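4. Doors that stay open

I should say at the start of this section that I didn't set out to write about doors. The study was meant to be about heating, and the first round of interviews in Plummont was full of thermostats, draughts and who gets to wear a jumper. But people kept wandering off the subject, and when they wandered they nearly always ended up in a doorway. One woman spent most of her first interview telling me about the door between her kitchen and hall (open since she moved in, she said, and held back by a bag of potatoes), and I came home with hardly a word about her boiler. So I went back and asked everyone properly.

The households are the same 22 described in Section 2, split between Plummont and the older part of Veres. I visited each one twice, first in June and then again once the evenings had turned cold. Both times I asked people to walk me round and tell me, for every inside door, whether it was "usually" open or shut, and what would make them change it. I left the word "usually" alone on purpose. I wanted to hear what they did with it.

What they did with it was argue! Couples who had agreed cheerfully about the heating fell out over whether the living room door was an open door or a shut one. I don't think they were remembering badly. Each of them was telling me about the door as it was when they themselves were in the room, and those are quite different hours of the day. Lajos Kozma had warned me about this before I started, in a long letter that I read too quickly, and he was right to.

There's an older way of writing about inside doors that treats them as a matter of privacy and stops there. You shut a door to be alone, you open it to be found. I don't want to throw that out, and bedrooms mostly behave that way in my notes. Where it starts to wobble is with the doors in between, the ones off halls and landings and next to rooms where the floor or the walls change from one finish to another. People talked about these as belonging to one side or the other. A door was "the hall's door" or "the bathroom's door", and whichever room owned it seemed to decide how it was kept. Colour came into this far more than I had expected. When the walls either side were painted differently, people were quick to say which room the door went with, and when they matched there was a lot of umming (see Figure 2).

Figure 2. Open door in a white frame, with blue wall and very dark wall meeting at the doorway.
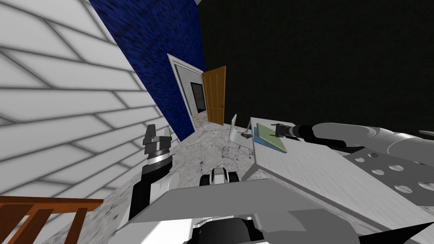
Ownership of this sort also settled who was told off. In a Veres flat where the landing "owned" the door to the small back room, the teenage son was never blamed for leaving it open, even though he was the only person who used the room. In the flat downstairs the same door, hung on the same side, was spoken of as his, and he was blamed constantly. I found this funny at the time and then rather sad on reading the notes again. The boy upstairs had no idea he was getting away with anything.

Now for the cold. If doors were simply about warmth, the second visits ought to have found a good many more of them shut, and some were. Living room doors did close, mainly in the evening and mainly when someone was sitting down. Kitchen doors hardly moved. People gave me all sorts of grounds for this: the cat, the smell of onions (shut it to keep the smell in, open it to let the smell out, and I heard both from the same man within a minute), wanting to hear the kettle, a handle that had come loose years ago and made shutting the thing a nuisance. My favourite came from Plummont, where I was told the kitchen door stayed open "so it doesn't look as if we're hiding". From whom, I asked. She thought about it and said, well, from the hall.

I take that answer seriously. A shut door says something to the rest of the house, and it goes on saying it after the person behind it has stopped meaning anything by it. An open one is quieter. In five of the homes there was a door that had not been closed within anyone's memory, and in each case the family treated closing it as something close to bad manners. I tried it once, with permission, to see whether it still fitted the frame. It stuck at the bottom. The grandmother laughed, and then asked me quite firmly to put it back.

I went through an early version of all this at the Novier reading group, and most of the talk afterwards was about children, which I had more or less left out. Small children are the great movers of doors. They swing them, hide behind them and trap their fingers in them, and plenty of the wedges and hooks I noted down had been put there when a child was learning to walk and never taken away. I'd been treating those hooks as a sign of what the adults liked. Some of the children in question had since moved out and had babies of their own.
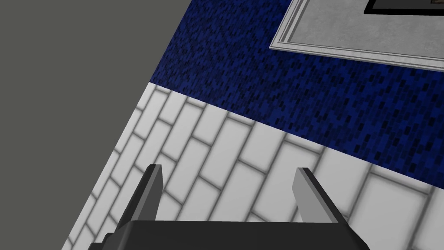
Viktória Katona thought I had the hooks the wrong way round. In her view a family doesn't forget to take a hook down; it keeps the hook, and the open door with it, and the door goes on being open for the child who used to run through it. She asked whether I had looked at how high up the hooks were. I hadn't, and she told me, kindly enough, that I might have learned more from that than from asking what was usual.

I did go back over the sketches from both visits with her question in mind, and the trouble is that I drew the hooks wherever there was room on the paper. So I can't say. I've left her point standing, and the Vesness households, which I take up in the next section, were visited with a tape measure in my bag.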